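Clatix Review: Teaching a Robot Arm to Recover From Its Own Mistakes

By Gilang Manurung

Clatix is a training add-on for people who already teach robot arms by demonstration. You collect your demonstrations the usual way, train a policy, and then run that policy with a person watching. When the arm starts to go wrong, the person takes over, fixes the problem, and lets go. Clatix saves the fix, gives it more weight than the ordinary data, and retrains. The idea has been in the research papers for years under several names. What you get for your money is a version that somebody else has debugged.

I used it in our lab at Nirnham for most of July. We do short pick-and-place work on tabletops, mainly with kitchen items and toy food, and we have been stuck for a while at a success rate that looks fine in a chart and is annoying in person. I wanted to know if correction data would get us past that point faster than just recording more demonstrations.

Setup

Installation took one afternoon. The package reads the common dataset layouts, and it read ours after I renamed two of the action fields. The documentation says gripper values should run from zero to one but does not say which end is open. I guessed wrong. If your arm lets go of things the moment it touches them, check that first.

The takeover device can be almost anything that sends a pose. We used a handheld controller. There is a delay setting for the handoff between policy and person, and the default is too short. The arm jerks when you take control, and that jerk goes into your data. I raised it until the motion looked smooth and left it there.

You also need to decide how much history to keep before each takeover. Clatix can throw away the last few seconds of policy motion, on the theory that those seconds were already bad. I left this on. Turning it off in one early run gave us a policy that would hover next to a bowl for a long time before doing anything.

How I tested it

Our starting set had 3,581 demonstrations, all recorded by hand over the spring. From that I trained one base policy. Then I made two follow-up policies from it. The first got 319 corrections collected through Clatix. The second got new full demonstrations, recorded over the same number of operator hours. I think equal hours is the fair way to compare the two, as the operator is the expensive part. Corrections are short, so equal episode counts would have been unkind to Clatix.

Both follow-up policies used the same network, the same image size and the same number of training steps. Evaluation was 1,138 trials in total, split evenly between the two follow-up policies with one trial each left out of neither side. The tasks were simple ones given as text: put the carrot in the bowl, move the banana to the plate, and so on. Between trials we moved the items by hand according to a printed list of layouts, so both policies saw the same starting positions.

A trial counted as a success if the named item ended up in or on the named dish and stayed there when the gripper backed off. Knocking over something else did not count against it. I know some groups score that differently.

Results

The policy trained with corrections was better, and the gap was largest where I expected it to be. Success went up by 15 percentage points over the one trained on extra demonstrations. Most of that came from second attempts. The demonstration policy, after missing a grasp, tended to carry on to the drop-off point with nothing in its fingers. The correction policy usually went back down and tried again.

On first attempts the two were close. If your arm already grasps well and fails for other reasons, I would not expect Clatix to help much. It did nothing for us on instructions that named the wrong color of dish, where both policies picked whichever dish was nearer. That is a language problem and no amount of grabbing the controller fixed it.

Long, thin items lying across a plate were the hardest group for the base policy. The fingers would come down on the rim, or close on one end and let the item swing. Corrections helped here more than on round fruit. A raised rim leaves little room for error in height, and people are good at showing that last small adjustment.

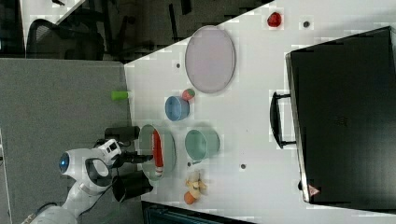

The test table with dishes and toy food. The gripper's two fingers extend toward the sage-green plate and the red-orange item across it.

I also tried the policy with the dishes swapped for a set it had not seen. Both versions got worse. The correction policy kept its habit of trying again, but it sometimes tried again in exactly the same wrong place until the time limit. Clatix has a setting that adds small random offsets to repeated attempts. It helped a little, and it made the motion look nervous.

What I did not like

The viewer is slow. Scrubbing through a long session to check where the takeovers were took longer than some of the takeovers. You can export the marks and look at them in another program, and I ended up doing that every time.

Operator habits matter more than the manual admits. One of our two operators stepped in early and often, the other waited until the arm was clearly lost. The late corrections were more useful to us per episode. I would agree on a rule before you start and write it on the wall. We did not, and I had to throw out everything recorded on the first Thursday.

Compared with Jorner

We used Jorner last year for the same kind of work. It is easier to learn and has a much better viewer, but it treats corrections like any other episode and leaves the weighting to you. If you have someone who likes writing samplers, Jorner is enough. Dunmore also sells a package in this area. I have only seen the demo, so I will leave it out.

Verdict

Worth buying if your arm fails by missing and not noticing. Skip it if your trouble is language or new objects. Budget a day to sort out the handoff delay and the gripper direction, and keep your base policy saved somewhere, as the retrain step overwrites it by default.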